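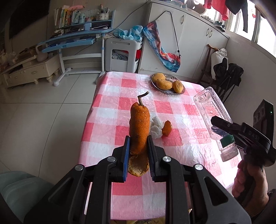 How a Robot Learns to Clear a Table

A robot arm does not know what a mango is. It does not know that a plastic bottle weighs little or that fruit can bruise. Before it can tidy a table, it needs to be shown, many times.

One way to show it is with a hand-held gripper. A gripper is a tool with two jaws and a handle. A person holds the handle and uses the jaws to pick things up, much like kitchen tongs. A camera on the tool records what is in front of the jaws. The robot later studies the recordings.

One complete try at a job is called a demonstration. In the Skarancombe study, the job was to clear a table in an ordinary home. Each demonstration used 2 grippers, one for each hand.

Why not use a person's bare hands? A human hand has five fingers and bends in many places. The robot in the study, called Rolter, has only two jaws on each arm. If the person works with two jaws as well, the robot has less to translate.
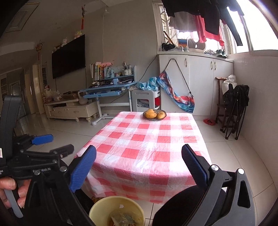
Photo: Teun Leemans / Skarancombe study

Look at the pads on the jaws. They are the parts meant to touch an object. In each recording, a computer works out where the pads were and how far apart they were. It does this many times per second. The result is a long list of positions, matched to the pictures.

Next comes training. The computer looks at a picture and guesses how the gripper moved next. It compares the guess with the real movement, then changes its settings a little. It repeats this until the guesses stop getting better.

What did the study find?

The team trained Rolter twice. The first time, it used 70 demonstrations, all from one room. Rolter could clear the table in that room, but it made many mistakes in a new one. The second time, it used 200 demonstrations from 3 homes. Rolter then made fewer mistakes in the new room.

The team wanted to know whether the extra homes helped, or only the extra demonstrations. Their test could not answer this, as both had changed at once. To find out, they would have to change one and keep the other the same. That test is planned for January.

Words to know

Gripper: a tool that holds things between its jaws.
Demonstration: one recorded try at a job.
Training: changing a computer's settings until its guesses improve.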